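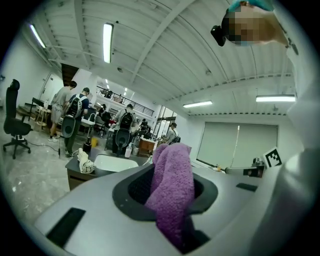 We got to the Zolent open day on 2nd July just after lunch, when the first tour had already gone in. Hatem Bouzid signed us in at the door and gave us a printed map, which we didn't need much. The building is mostly one big workroom.

It's a plain space. White metal decking overhead, steel beams painted white, long fluorescent lights. The office chair is the ordinary high-backed kind on wheels, and there is a small wooden side table near a door that I would have taken home if they'd let me.

The part I came for was the towels. Zolent handles terry cloth for hotels and gyms, and Margareta Căpraru talked us through how a towel is folded, in half the long way and then in thirds, with the edges tucked under. She said a batch is 200 and that purple is a pain to match from one dye lot to the next. I tried the fold myself and my corners came out crooked both times.

Questions went on for a while. Somebody asked about the Netari line and Margareta said it would be back in September.

Coffee was free, parking was 2 dollars. Cosmin Ursu and I left by the side entrance and walked back to the bus stop.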